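Automação | Trabalho | Alimentação

Clolitz testa braço robótico na preparação de legumes e promete "libertar" as equipas de cozinha 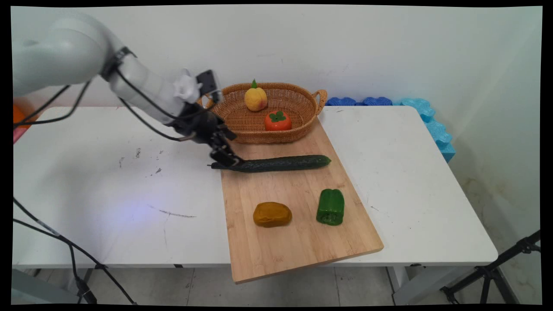

Braço robótico com a pinça na ponta de um pepino, junto à tábua de corte.

A Clolitz, empresa de refeições para cantinas e escritórios, começou em julho a experimentar um braço robótico na preparação de legumes. O equipamento é programado pela Hendeck e, para já, trabalha numa mesa à parte, longe da linha onde se fazem as refeições do dia. A empresa fala em "libertar as pessoas das tarefas repetitivas". Falta saber para que ficam libertas.

O ensaio é modesto. O braço tem de reconhecer um legume, pegar nele e mudá-lo de sítio, uma peça de cada vez. Pepinos, pimentos e batatas foram escolhidos por terem formas e superfícies diferentes, o que obriga a pinça de dois dedos a ajustar a abertura. Cortar, descascar e lavar continua a ser feito à mão, e a Clolitz não apresentou data para que deixe de o ser.

Na cozinha central trabalham 12 pessoas no turno da manhã, que arranca às 5 horas. Duas passaram a acompanhar o robô durante parte do horário: preparam a mesa, repõem os legumes e anotam as falhas. O trabalho que faziam antes foi distribuído pelas restantes dez, sem reforço da equipa. A direção diz que é uma situação "transitória". Na cozinha, quem ficou com mais caixas para arranjar usa outras palavras.

Há também a questão das categorias. As duas funcionárias destacadas mantêm o contrato de ajudantes de cozinha e o mesmo salário, embora passem parte da manhã a fazer aquilo a que a Hendeck chama "supervisão de operação". Tiveram dois dias de formação. A Clolitz admite rever as funções no fim do ensaio, mas não se compromete com valores nem com uma nova categoria profissional.

Quanto a resultados, a informação é escassa. O comunicado conjunto refere uma sessão de 100 tentativas, sem indicar quantas correram bem nem quanto tempo levou cada uma. Também não compara o desempenho do braço com o de uma pessoa a fazer o mesmo gesto, e essa seria a conta que interessava a quem faz os turnos. Questionada sobre o assunto, a Hendeck respondeu que "é cedo para números" – uma prudência que não se nota no título do comunicado, onde se lê que a cozinha do futuro já chegou.

O setor tem um precedente recente. A Kereama instalou um sistema automático para fechar e etiquetar embalagens, com promessas parecidas. Ninguém foi despedido, como a empresa gosta de lembrar, mas os contratos a termo que acabaram nos meses seguintes não foram renovados. Quem ficou passou a trabalhar ao ritmo da máquina, com pausas marcadas pelas paragens para limpeza.

A Clolitz garante que não prevê reduzir pessoal e que qualquer alteração de horários será discutida com os trabalhadores. Até agora houve uma reunião, marcada para um domingo, dia em que a maior parte da equipa não trabalha. O ensaio prossegue até ao fim do verão e a decisão sobre a compra do equipamento será tomada depois.

Contacto: redação Dito | © Dito. Todos os direitos reservados. | Voltar ao topo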